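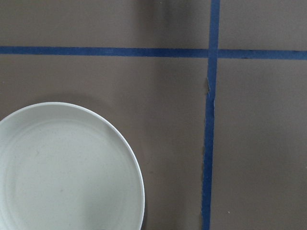
The hardest thing about teaching a robot to tidy a kitchen, I was told over a very good cup of tea at Zellwood, is getting it to forget where the plate was yesterday. I had driven out to Kallthorpe on a wet Monday expecting to hear about motors and clever software, and we did get to those eventually, but the first half hour of the conversation was almost entirely about stationery. The laboratory's worktable is covered in brown and divided up with strips of blue tape, a little frayed in one spot near a crossing, and a round off-white plate can sit in one of the big rectangles or be shifted along to another. It looks like the start of a playground game, and yet a good deal of the group's research rests on it.

The project is called Wonedero, and it has been going long enough for the people working on it to have stopped noticing how odd the name sounds. Its question is one that anybody who has taught a child to lay a table will recognise. If you show somebody the same job again and again, at what point do they learn the job, and at what point do they only learn the table?

Robots are terribly prone to the second. Many of today's machines learn from demonstrations: a person guides the arm through a task, the movements and the camera views are recorded, and a program is trained to produce similar movements when it sees something similar. Give it 1000 demonstrations with the plate in the same place and it will go to that place beautifully, whether or not there is a plate there. I watched a recording of an arm doing exactly this, lowering itself with great confidence towards bare brown paper, and I'm afraid I laughed out loud (so did my hosts, who must have seen it many times).

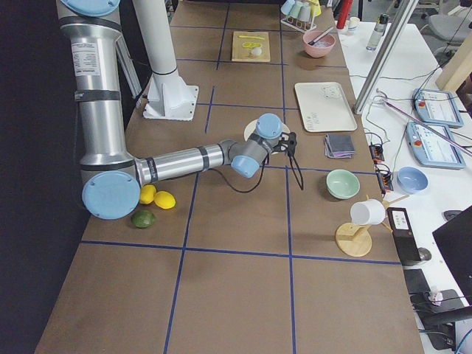
A shuffle between every go

The answer the group has settled on is a routine they call Qaisi shuffling, and it is pleasingly simple. Before each demonstration a short program prints out a fresh arrangement, and whoever is on duty moves things about to match. The lemons and the lime go in one rectangle, the wooden board goes in another, the bowls are sent off to the edges. The tape is there for the humans, so that one person's idea of "over on the left" agrees with the next person's, and so that an arrangement can be written down and laid out again months later.

Cleverer still, to my mind, is the choice of what to move. Scattering everything at random sounds fair, but it wastes a great many goes on arrangements that teach the robot very little it didn't know already. The Qaisi program keeps a running tally of which pairs of things have been seen near each other, and at what sort of distance, and it asks next for whichever combination is most neglected. If the fruit has spent the whole morning beside the board, it will be packed off elsewhere in the afternoon.

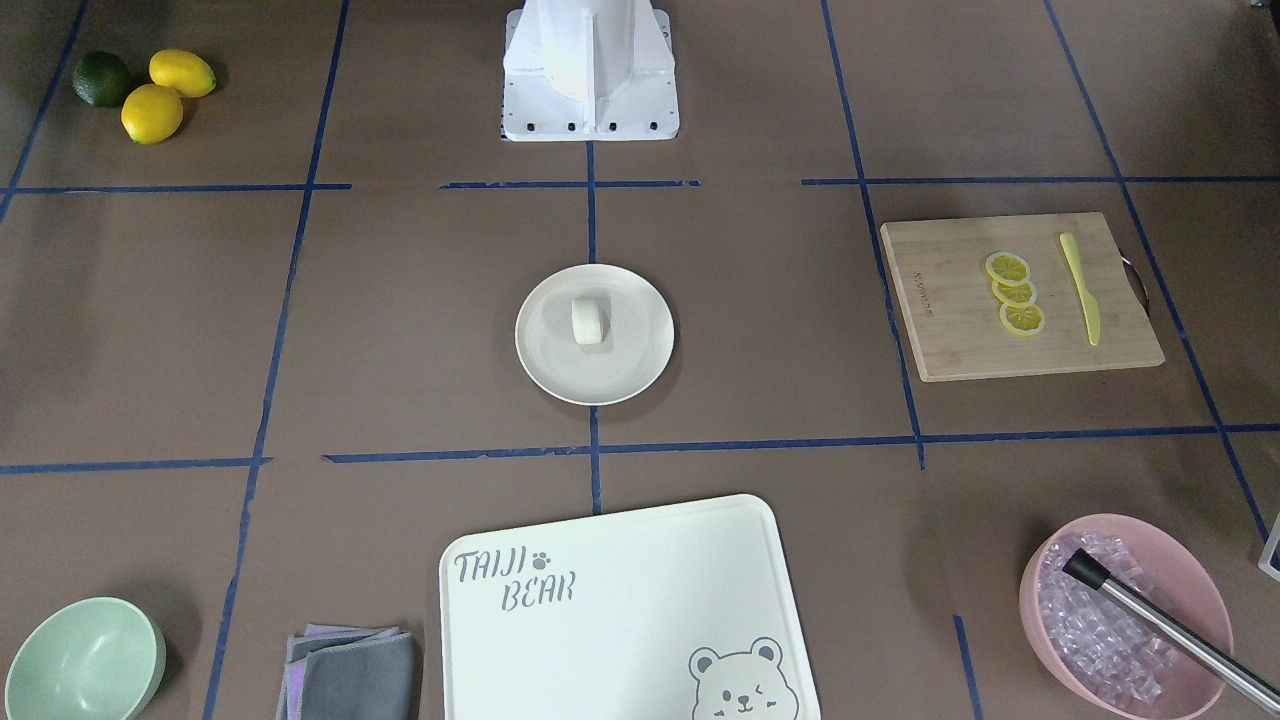
The tally also takes in the things that have no part in the job at all. In the early days the team cleared the table down to the essentials, and the robot did splendidly until someone left a folded cloth out, at which point it behaved as though it had never seen a kitchen in its life. Now the clutter is treated as part of the lesson, and it gets shuffled along with everything else, which makes for slower mornings but a much calmer robot.

And does it work? The group tested two versions of the same learning program, one trained on 230 demonstrations from a mostly fixed table and one on 128 demonstrations chosen by the shuffle. Both were then given 40 arrangements neither had met before. The second version, with far less practice behind it, completed more of them, and when it went wrong it tended to go wrong in a milder way, by gripping a thing badly in the right place instead of gripping thin air in the wrong one. I was warned not to make too much of this, as it is one table in one room under one set of lights, and the results for anything soft or floppy are still rather poor.

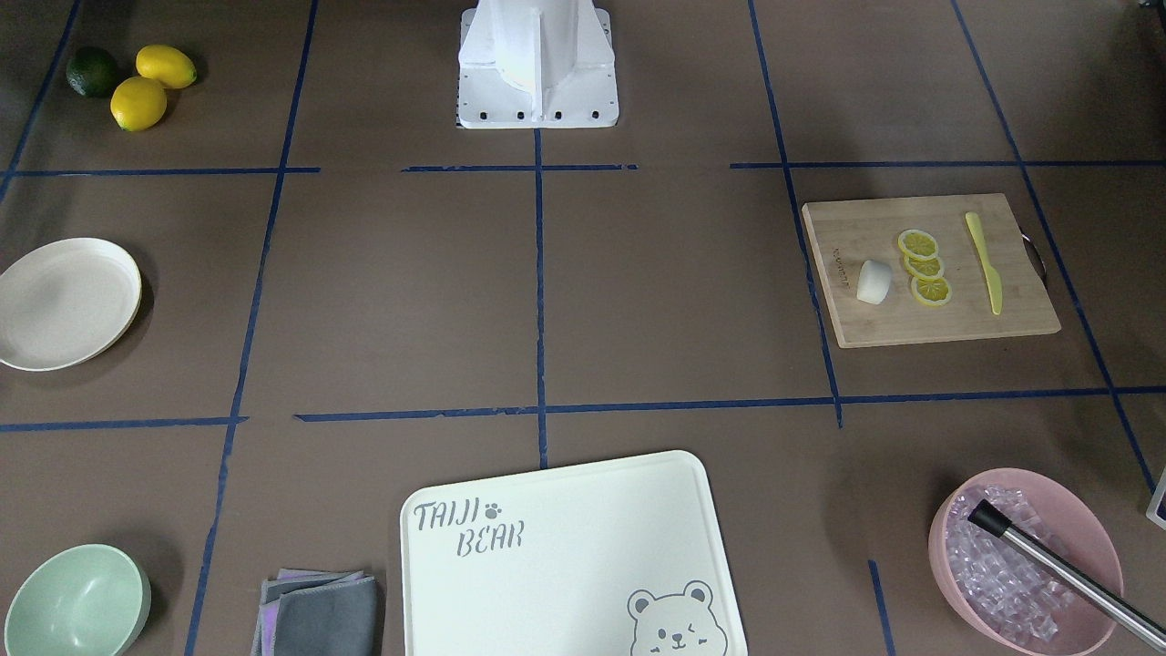

On the worktable at Zellwood: lemons and a lime in one square of the grid, a bamboo board with lemon slices across from them.

What they would like to do next is take the method out of Kallthorpe and into real kitchens, where there is no tape on the worktop and people are unlikely to welcome any. One idea is to have the robot suggest the next arrangement aloud, and let the household oblige when it has a moment – between breakfast and the washing up, say. Another is to drop the rectangles altogether and have the cameras work out for themselves how far apart things are. For the time being, though, the tape stays, and the program's next printout wanted the plate moved over by one, so I was asked if I'd mind doing it on my way to fetch my coat.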